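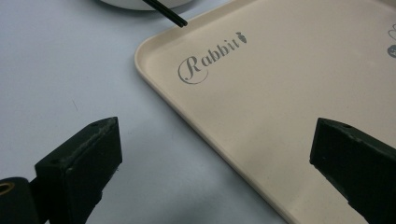

What makes a good tray for a small kitchen?
A raised rim, a base that sits flat and a size that fits the cupboard it has to live in.

Trays went out of fashion for a while, along with serving hatches and tea cosies. They are back in the shops now, and a lot of them are plastic, pale and printed with something cheerful. The cream one with "Rabbit" in grey script, and a small carrot after the last letter, is typical of the sort.

Flora Hepburn has sold kitchenware in Totstead for long enough to remember the last time round. Her shop got through 774 trays last year, most of them plain. "People come in for a big one and go home with a middling one," she says. "They've measured the table but they haven't measured the shelf."

She keeps three at home. One is for breakfast, one carries bowls and chopsticks to the front room and the third stands on its edge beside the bread bin, waiting for visitors. The oldest came from a market stall in Jukside and cost 50 pence.

Printed trays need a bit more care than plain ones. Hepburn washes hers by hand in warm water with a soft cloth, and keeps scourers well away from the lettering. Tea stains come off with a paste of bicarbonate of soda, left for ten minutes - longer if the tea has been there overnight. She doesn't cut bread on them and won't put a hot pan down on one.

Stacking is the other thing that spoils them. Grit gets caught between two trays and marks the one underneath, so a sheet of kitchen paper between each is worth the trouble. Stood upright in a rack, they need nothing at all.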